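Refinishing an old desk top: oil or water-based poly?

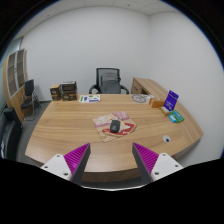
Posted by joana_peixoto in Furniture & Finishes
4/25/24 | 9 replies

I have a big wooden desk in my home office, light tan with a lot of streaky grain. It came out of the old Drallthorpe office when they closed up. The finish is tired. A mug left on it for an hour leaves a white ring, and the spot where my wrists rest feels a little sticky in August.

I plan to strip the top and start over. I want to keep the color as close to the bare wood as I can. My brother says oil-based poly and be done with it. The guy at Figueroa Hardware says water-based. What would you use on a desk that gets eight hours of typing a day?

—Joana

tallowfork wrote:
Water-based if you care about color. Oil-based will go amber on you. It looks nice on walnut, but on light wood it turns orange after a few years. Three coats, sand lightly between them, leave it alone for a week before you put anything heavy on it.

redbarn44 wrote:
I'll go the other way. Oil-based levels better with a brush and you have more time to fix drips. Water-based dries so fast that on a top that size you'll be chasing your wet edge. I've done both and the oil ones still look better. The color change is real but slow.

tallowfork wrote:
Use a pad applicator instead of a brush and the wet edge isn't a problem. Work the long way, with the grain, one pass end to end.

Oda Engebretsen wrote:
Before either of you sells her a can of anything, is it solid or veneer? That matters more than the finish. I went through the veneer on my mother's table with a random orbit sander in less time than it takes to make coffee. Look at an edge or the underside. If the grain on top doesn't carry over the edge, treat it like veneer.

joana_peixoto wrote:
Good question. I looked under the back edge with a flashlight and I can't tell. The front panel is browner than the top, so they may not even be the same wood. Would stripper be safer than sanding?

Oda Engebretsen wrote:
Yes. Use a gel stripper and a plastic scraper. Wipe it down with whatever the can tells you to use, let it dry overnight, then go over it by hand with a block. No power tools until you know what you have.

redbarn44 wrote:
Agree with Oda on that part. The browner panel could just be old stain or shellac. Try a dab of denatured alcohol somewhere hidden. If it goes gummy it's shellac.

bilby wrote:
What grit are people stopping at? I went to 400 on a bookcase and the finish peeled at one corner.

tallowfork wrote:
400 is too fine for bare wood under poly. Start at 100 only if there's damage, otherwise 150, and stop at 180 or 220. Save the 400 for between coats.

Sovgate_Sam wrote:
Unpopular here, but hardwax oil. It won't hold up to a hot mug like poly does. On the other hand you can patch one worn spot without redoing the top. For a wrist area I'd take that trade.

redbarn44 wrote:
She's already getting rings. Wax oil is the last thing I'd put on it.

Sovgate_Sam wrote:
Coasters are cheap.

joana_peixoto wrote:
Alcohol test done on the back of a leg, it didn't go gummy, so not shellac. I'm going with the gel stripper first and water-based satin after that. Will post again when the first coat is on.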